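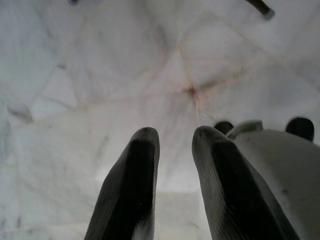 20 Apr 2024

Today I finished almost all of the packing for the trail, and my back is telling me about it. The new knife from Rusach came in the morning mail. I waited for it so long that I opened the box standing in the hallway with my shoes still on.

It is smaller than I thought from the website. The blade is fixed, not folding, and the handle fills my hand well, even with the glove. I paid too much for it, I know. My old Pietrzak knife did the same job for 15 years and I sharpened it so many times that the blade became narrow like a fish. But the tip broke last July when I used it to open a can, and this was my own fault.

After lunch I went behind the shed to try it. I made feather sticks from the dry birch — the first two were ugly, with the curls falling off, and the third one was good. Then I tried the fire steel against the back of the knife. Many sparks, more than with the old one. The sheath I like less. It holds the knife so strongly that I must pull with my thumb against it, and one time it came out too fast and I was a little afraid for my fingers. I will ask Hema Raju if hers was like this also in the beginning.

Hema called in the evening. She still wants to carry the big Wirmont hatchet, and I still say it is too heavy for 3 nights. We discussed this so long that my tea became cold. She says, in the cold you will thank me. Maybe. We agreed that she carries the hatchet and I carry the saw, and that each person who complains must cook the dinner.

I weighed the backpack two times on the bathroom scale. The first number I did not believe, the second was the same. So I took out the second pot, the thick book and one of the two sweaters, then I put back the sweater. The 50 feet of cord stays. Last year at Vosudley we used every piece of it when the wind came at night, and I remember very well how it was to look for knots with a weak flashlight in my teeth.

Still to do: new batteries, oats, wool socks (where is the other gray one?), oil for the blade. Also I must call my sister before we leave, she worries when she hears it from other people.

The first day has 1,000 feet of climbing before we reach the spring. I am writing this in bed and the knife is on the chair with the maps. My thumb hurts a little from the sheath. Tomorrow I will put some wax on the inside and try again.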